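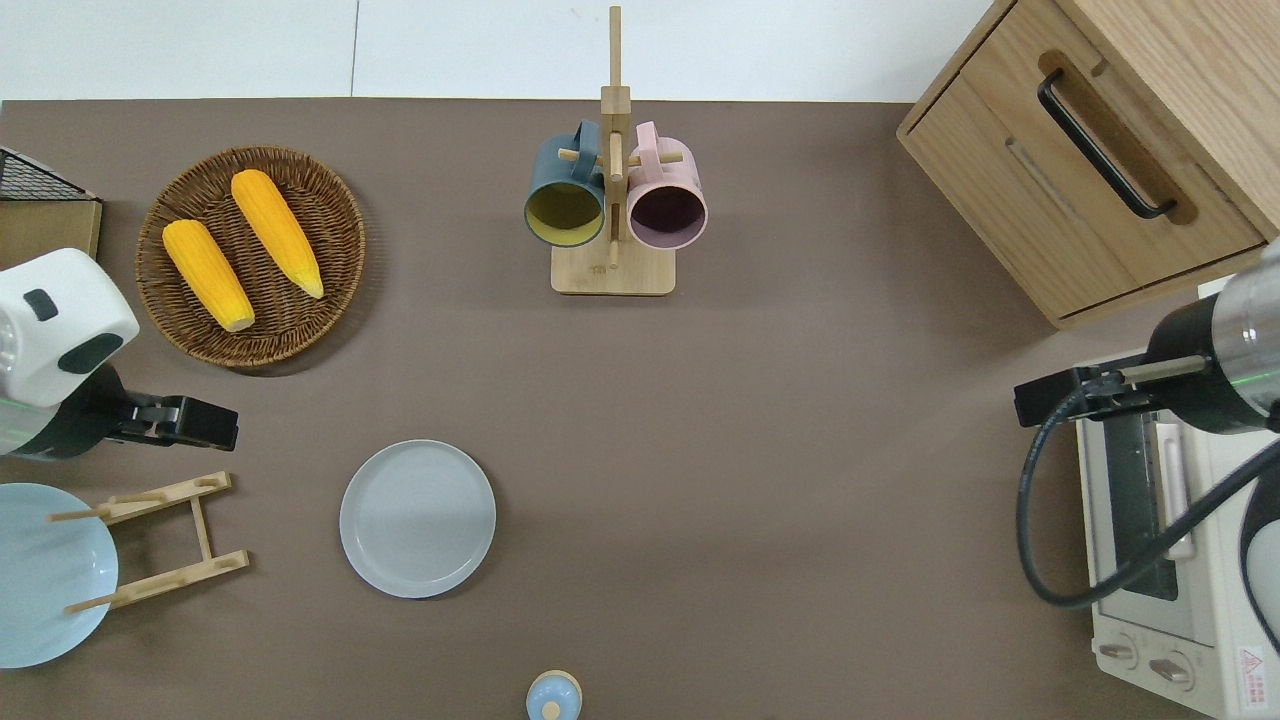
Progress report to the Panudby fund, March

Dear Nuria Tamiru,

Thank you again for your patience with us over the winter, and for the lovely note! The teaching kitchen at Ambaye is coming together at last. We have a mug tree now, a wooden dish rack for the plates, and a wicker basket that Fathima Miah likes to keep on the table for whatever we are cooking with that week (corn, lately, and plenty of it).

Spending since our last letter came to $777, mostly dishes and the small drawer cabinet. Eight people have signed up for the Thursday suppers, and two more are waiting to hear about bus times.

Still to do: shelf labels, and a second cutting board. Suleiman Okonkwo will send the receipts separately.

Warmly,
Eyerusalem Assefa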